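**Balloons at the fall open day, and what we're changing**

The balloon rule has come up at both of our last two planning meetings, so it gets its own item this month. Starting with the winter party, the Hillel Street Community Hall will no longer allow helium balloons in the main room. Air-filled balloons are still fine, on sticks, in arches, or loose on the tables. 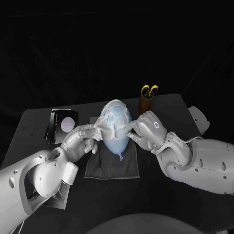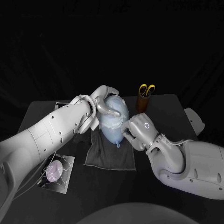
*A pale blue balloon on the tabletop, in both pictures.*

The reason is the ceiling. After the open day in September we had three foil balloons stuck up in the rafters over the stage, and one of them drifted into the fan housing and stopped the fan. The repair came to $216. The hall can absorb that once, but the fan is old and the electrician said he would have trouble finding the same part a second time. Latex balloons are less of a problem for the wiring, but they come down in pieces over the following week and somebody has to go up the ladder for the strings.

If you have already booked and paid for helium, call the office before the end of the month and we will work something out. The side room has a flat ceiling and we can usually move a small party in there.

**What to use in their place**

Miroslava Kravchuk ran the decorations for the open day and has put together a kit that anyone renting the hall can borrow. It has a hand pump, an electric pump, a roll of arch tape, and a bag of plastic clips. The kit lives in the closet next to the kitchen, on the second shelf. Sign it out on the sheet inside the door.

Her notes, shortened a little:

- Blow balloons up a size smaller than the package says. An 11-inch balloon filled to 10 inches lasts much longer and doesn't squeak against its neighbors.
- Do the arch the evening before. Air-filled latex looks good for two days indoors, sometimes more if the heat is off overnight.
- Keep them away from the radiators under the east windows.
- Don't tape anything to the painted walls. Use the picture rail hooks. There is fishing line in the kit.
- The electric pump gets hot. Give it a rest after every 20 balloons or it shuts itself off.

We buy plain latex balloons from Keketti, the party store on Olteanu Avenue, and they will give you the hall price if you mention us at the counter. Ask for the matte ones if you want colors that look the same once they are blown up. The shiny ones come out a good deal paler than they look in the bag.

**Cleanup**

Please pop and bag every balloon before you leave, including the ones outside. Scraps of latex on the lawn are a choking risk for dogs, and the preschool uses that grass on weekday mornings. Foil balloons left over from home go in the trash. The recycling company has sent two bins back this year because of them.

Releasing balloons outdoors is not allowed on the property at all. This has been in the rental agreement for years — it is on the back page, under "Grounds" — but we were asked about it for a memorial in the summer and it seems worth repeating. Families who want to mark a moment outside have used bubbles and paper flags, and the hall has a box of small flags you can have for free.

**Open day totals**

The open day brought in $602 after costs, with most of it from the bake table and the raffle. The money goes toward new folding chairs. Thank you to everyone who stayed to stack the old ones.

The winter party needs people to help with setup on the Friday evening and to carry tables back on Sunday. Put your name on the list by the coat hooks, or leave a message at the office.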